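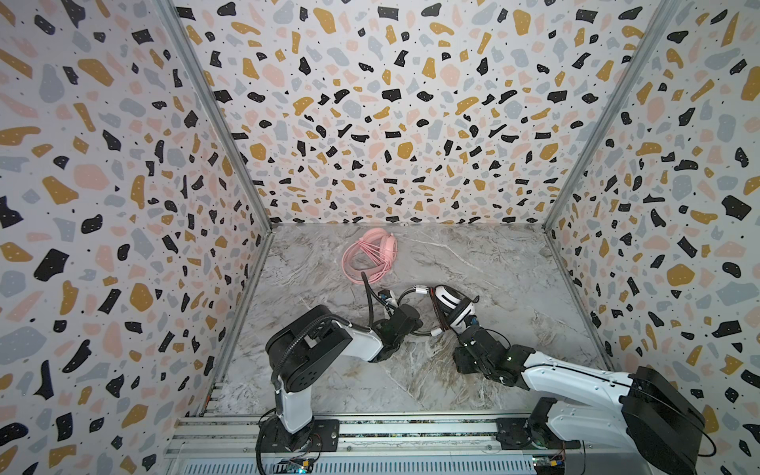
Attachment 1: terrazzo pattern on the walls, gray marble-look floor.

Ticket: Repeat wallpaper order, pattern scale and color do not match first delivery
Product: Srivastava terrazzo, matte, paste-the-wall
Opened by: Graham Goodall
Handled by: Teun Dekker, Brollness customer support
Opened: 26/10/2026
Status: Closed

Original message from customer

I ordered 8 rolls of the Srivastava terrazzo paper from you for a hallway and a downstairs bathroom. The hallway is done and I have no complaints about it. I ran short in the bathroom and ordered 2 more rolls to finish the wall behind the sink. The new rolls do not match. The background on the new paper is whiter, and the yellow chips look more lemon than mustard. I also think the chips are a different size, but I could be wrong about that.

I have not pasted any of the new paper. One roll has been opened and I cut a strip from it to hold against the wall. The other is still in its wrap.

The colors I'm expecting are black, mustard, pale pink and a blue-gray on off-white.

What I need is paper that matches what is already up. I would rather not strip the bathroom.

Reply, Teun Dekker

Thank you for the details and for holding off on the pasting. Please do not cut any more from either roll for now.

Can you send the following:

The batch number from the label of each new roll. It is printed under the barcode, after the word BATCH.
The batch number from any label you kept from the first order.
The repeat length of the old paper and the new paper. Pick one chip that is easy to find again, measure straight down to where the same chip comes back, and give me the distance.

Please check the color in daylight with the room lights off. Some warm bulbs push the yellow a long way and make two batches look further apart than they are.

Reply, Graham Goodall

New rolls: both labels say batch 300.

Old rolls: I only have one label. It was in the bottom of the paste bucket and is hard to read. The first digit is gone. The last two are 22.

I measured the repeat on both. It is the same, so ignore what I said about chip size. I think what threw me is that I was holding the strip at arm's length and comparing it to a wall across the room.

Daylight helped with the yellow but not with the background. The new strip is still clearly whiter. My wife picked it out from the doorway without being told which was which.

Reply, Teun Dekker

Same repeat means you have the same design and the same print cylinder, so this is a batch difference and not a wrong product. I had to rule that out first. We also carry a smaller-scale version under the Anov name and the two have been mixed up in the warehouse before.

The partial number is enough to say the old rolls did not come from batch 300. I have asked the warehouse what is left of the earlier batches.

Three questions while I wait:

Did you use a primer or sizing coat on the hallway and bathroom walls? If so, which one?
How long has the old paper been up?
Has the bathroom paper been wiped down or sealed with anything?

Reply, Graham Goodall

Primer was Sesska wall sizing, the clear kind, one coat, left overnight. Same can for both rooms.

The hallway went up in spring. The bathroom was done a few weeks later.

You may be onto something with the sealing. I put a coat of clear matte varnish over the bathroom paper on the lower half, up to where the backsplash would be, to keep splashes off. I did not think of it as a color issue. It dried clear on my test piece, but the test piece was small.

I have not varnished the upper half.

Reply, Teun Dekker

That is useful. Please try this before we go further:

1. Hold the new strip against the upper, unvarnished half of the bathroom wall, in daylight.
2. Hold the same strip against the hallway wall, away from the light switch and the coat hooks, where hands and sleeves will have marked it.
3. Tell me whether the difference is the same in all three places, counting the varnished part as the third.

If you still have the varnish, brush some on an offcut of the new paper, let it dry for a full day, and compare that with the lower half. Water-based varnish looks milky at first and can look finished well before it is, so please give it the full day.

Reply, Graham Goodall

Results.

Upper half of bathroom: new strip is slightly whiter. I would not notice it unless I was looking.

Hallway: about the same as the upper half. Slightly whiter.

Lower half of bathroom, varnished: obviously different. This is the one I was complaining about.

Offcut with varnish, dried a full day: very close to the lower half. The background came down and the yellow went back toward mustard. There is still a small difference if I put the edges together, and it's hard to see if there is a gap of a hand's width between them.

So most of it was the varnish. I apologize for blaming the rolls for all of it. I would still like the same batch if there is any.

Reply, Teun Dekker

No need to apologize. There is a real batch difference on top of the varnish, and you would have seen it at a seam.

The warehouse has no full rolls left from any batch ending in 22. The next printing is planned for December, and that will be a new batch again, so waiting for it would not help you.

There are two ways to go.

Option A. Return the unopened roll for a full refund. We will also credit the opened one as a goodwill item. You would then need to find the paper somewhere else or finish the wall another way.

Option B. Keep both rolls and place the join where it will not be seen. Two batches side by side on a flat wall will show. Two batches that meet at an inside corner usually will not, since the light falls differently on each wall anyway. If the wall behind the sink runs corner to corner, paper that whole wall from batch 300 and stop at the corner on both sides.

For option B I need the width of the wall and the height from baseboard to ceiling, so I can tell you whether two rolls will cover it. Please also tell me whether any old paper is already on that wall.

Reply, Graham Goodall

It does run corner to corner. There is one strip of the old paper on it, at the left end, which is where I ran out. The wall is 8 feet high. I will put the width and the roll size from the label in the form on your site so it is all in one place.

I would take that one strip off if it means the rest can stay. It is above the varnish line for most of its length and it should come off in one piece. The sizing was still good when I had to reposition one in the hallway.

Reply, Teun Dekker

I have your form. Two rolls will cover the wall with the old strip removed, including the loss for matching the repeat. There is not much left over, so measure each drop from the last one on the wall and not from the floor.

Notes for hanging:

Take the old strip off first and let the wall dry. Wash off the old paste with warm water and a sponge. Touch up the sizing if the wall looks patchy.

Open the second roll and check it against the first before you paste anything. They carry the same batch number and should be the same, but if they are not, stop and write to me.

Start at the corner you see when you open the door. Any trimmed part-strip should go in the other corner.

Turn the paper no more than a quarter inch around each inside corner, or trim it flush. With this design flush is easier -- the chips are random enough that a mismatch at the corner does not catch the eye.

Wait at least a week before you varnish the lower half. Paste needs to dry right through or the varnish can cloud. Use the same can if there is enough in it, and stir it, do not shake it. The matting agent sits at the bottom, and a can that has not been stirred dries shinier.

Reply, Graham Goodall

Old strip came off in two pieces, no damage to the wall. New paper is up. Both rolls matched each other. I trimmed flush at both corners.

The left corner I can't see at all. The right corner I can see in the morning when the sun comes through the side window, as a slightly whiter wall. My wife says she cannot see it. I am leaving it.

I have not varnished yet. There is enough in the can.

Reply, Teun Dekker

Good to hear. The credit for the opened roll will still go through, because the order page should have told you the batch had changed and it did not. I have passed that on to the web team.

I will hold the ticket open until the varnish is on.

Reply, Graham Goodall

Varnish is on and dry. One coat on the lower half of the new wall, stirred this time. I don't think I stirred it the first time, which may be why the older walls have a bit more shine to them low down. Color is fine. You can close this.

Internal note, Teun Dekker

Cause: customer's existing paper varnished on lower half, plus minor batch difference in background. Repeat length identical, design confirmed.
Action: credit for one roll. Full wall hung from the new batch, joins at inside corners.
For the help page: add a question about varnish or sealer to the color mismatch form, ahead of the batch number question. Also ask people to keep one label from every order.
Web team ticket for the missing batch notice is still open and is linked separately.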